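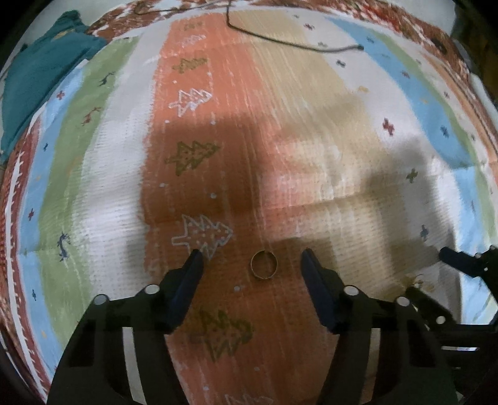 Fig. 1 - Anneau fin de couleur dorée, posé à plat sur une bande rouge orangé.

Petits objets sur textiles rayés - fiche du jeu de données
Version : avril 2025
Projet : Jullasik
Contact : équipe données, Citdale

Contenu

Le jeu réunit 3 671 images de petits objets posés sur des textiles à motifs, dont 1 834 annotées. Les objets sont de petite taille : anneaux, pièces rondes, éléments transparents. Le fond est toujours un tissu ou un tapis à larges bandes de couleur.

Annotations

Un fichier JSON par image. Champs : objet, teinte dominante, transparence (oui/non), bande d'appui, ombre portée. Les motifs du textile ne sont pas annotés, même lorsque leur taille est proche de celle des objets.
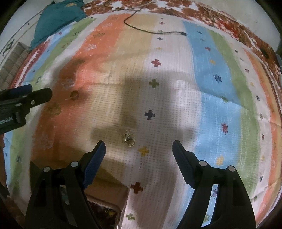

Fig. 2 - Objet transparent près d'une croix jaune ; petit objet rond brun sur la bande orange.

Limites connues

Les contours des objets transparents restent approximatifs - prévoir une marge d'environ 20 pixels. La teinte des bandes varie selon l'éclairage et ne doit pas servir de référence colorimétrique. Les lots Grunen et Toledo suivent 2 conventions de nommage différentes ; la table de correspondance se trouve dans docs/noms.csv.

Mise à jour

Correction des étiquettes « anneau » du lot Toledo prévue en mai.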